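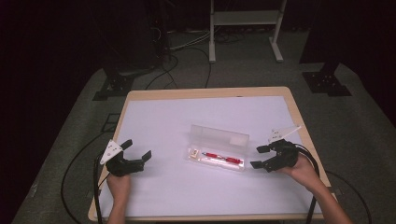
Hand-held gripper demos: does a pause before closing help the policy or hurt it?

Started by pandness_rommel

pandness_rommel wrote:
Hi all, long post ahead, so get a coffee. I've been working on small desk items with two hand-held grippers, one in each hand, and I finally have a result I'd like other people to poke holes in. The job is opening a pencil case, taking things out one at a time and putting them back. Pens, an eraser, that sort of thing.

We collected 40 demos in two styles. In the first, the person moves at their normal speed and closes the fingers as soon as they arrive. In the second, they hover over the item for a short moment before closing. Everything else was the same: same people, same table, same training settings. Then we trained one policy on each half and ran 16 trials with each.

The hover policy did better at picking up the pens, which I expected. What I didn't expect is that it got worse at the lid. It would come up to the edge of the lid and just sit there, sometimes until we stopped the run. My guess is that the hover frames all look alike, so the policy has no way to know how long it has already been waiting. Has anyone else run into this?

— Rommel Buenaventura

layug_bench wrote:
Oh, I know this one well, and you have my sympathy! We had the same freezing in January and lost a good part of the month to it. Your guess sounds right to me. If the policy only sees the current frame, then "waiting" and "about to close" are the same picture with two different answers, and it will happily pick the first one forever. We trimmed the still parts out of the demos before training and most of the freezing went away. You might try that on the data you already have before you ask anyone to sit down and record more.

jiltside wrote:
I'm going to disagree a little, with all due respect to layug_bench, who has helped me more than once on this board. Trimming throws away the part where the wrist camera gets a nice steady look at the item. For thin things that steady look is worth a lot. I would keep the pause and give the policy a short history instead — even a few past frames, or only the past finger widths if memory is tight.

Also, Rommel, 16 trials each is not very many. I'd be careful about saying "better" for the pens until you've run more.

pandness_rommel wrote:
Fair on the trial count, and thank you both. I should have said that the pens were a difference of 7 successes between the two policies, which felt like enough to write up here, but I take the point and I'll run more before I put it in a report.

On thin things, I'm inclined to side with jiltside. Labels and paper are where our quick style falls apart. You come in a bit crooked, one pad touches first, and the label turns or slides away before the other pad gets there. People correct for this without thinking when they slow down, and I'd hate to cut those corrections out along with the dead time. 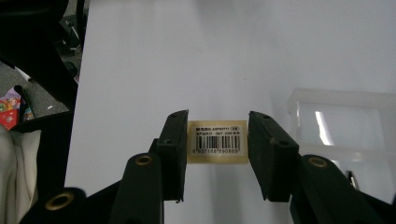 lendov_dee wrote:
Sorry to jump in with a beginner question, but how do you tell dead time from useful slow motion when you trim?

layug_bench wrote:
We look at the gripper pose and the finger width together, and a stretch counts as dead only if both stay still for longer than a set limit. Slow motion still changes the pose a little, so it survives. Start with a generous limit and watch a handful of the trimmed demos all the way through before you trust it.

jiltside wrote:
That's a gentler trim than I was picturing, so I'll soften my objection. I'd still like to see it next to a policy with history, on the same demos. My worry is that trimming hides the problem on this job and it comes back on the next one, the first time a person really does need to wait for something.

layug_bench wrote:
It might! We never tested a job with a real wait in it. For plain picking and placing I stand by the trim, and it costs you an afternoon at most.

pandness_rommel wrote:
Okay, here's my plan, and please shout if you see something silly in it. I'll train two more policies on the hover demos, one trimmed and one with a short history, and run 33 trials of each, lid included. The old hover policy gets the same number so the comparison is fair. I'll leave the quick style alone for now.

lendov_dee wrote:
Could you post the limit you end up using for the trim? I have a pile of my own demos to clean up and would love a starting point.

pandness_rommel wrote:
Will do, I'll put it in this thread with the results.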